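Season ticket transfer before the home opener?
Posted July 24, 2023 in Tickets and Seating

Hi all! My brother-in-law and I have split a pair of season seats for the Brolterdale basketball team for a few years now (Section 12, right behind the visiting bench, and we love it up there). He's moving away and wants me to take over the whole account. Can he just transfer it to me, or do I lose our renewal price and have to start over as a new member? I've read the ticket page twice and I'm more confused than when I started. 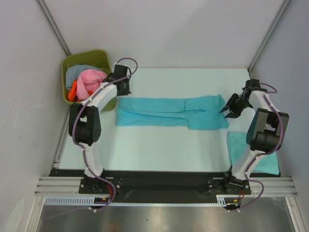 We already paid the deposit back in May, which was $394 for the pair, and it went on his card. I'd hate to see that vanish. Also, does the seniority come along with the seats? We're hoping to move down a few rows someday.
— Suseo

Garba Shehu
Welcome to the headache, Suseo! I did this when my dad handed his seats to me. You want an account transfer, and the button on the website only sends single games, so don't bother with that one. Call the box office and ask for the form. Both of you sign it, and your brother-in-law has to be the one who emails it in.

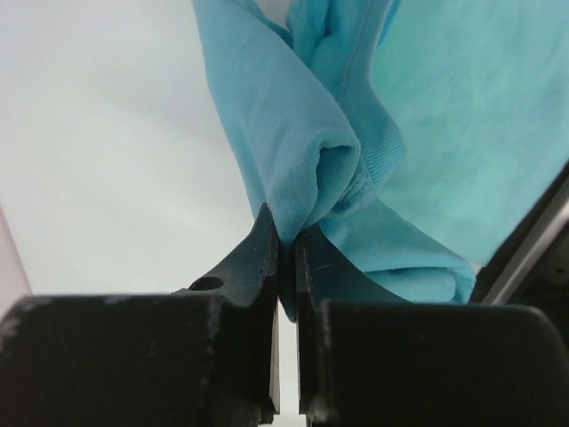 My deposit moved over with no trouble, and so did the price. Seniority was a different story — they let me keep it as immediate family, but I couldn't tell you where a brother-in-law falls, so ask before anybody signs. It took up to 2 weeks for my name to show in the app, and I was a nervous wreck the whole time. Enjoy the season, and come say hello if you're ever over by the popcorn stand!

Onuoha
just have him send you each game on his phone. been doing it that way with my cousin forever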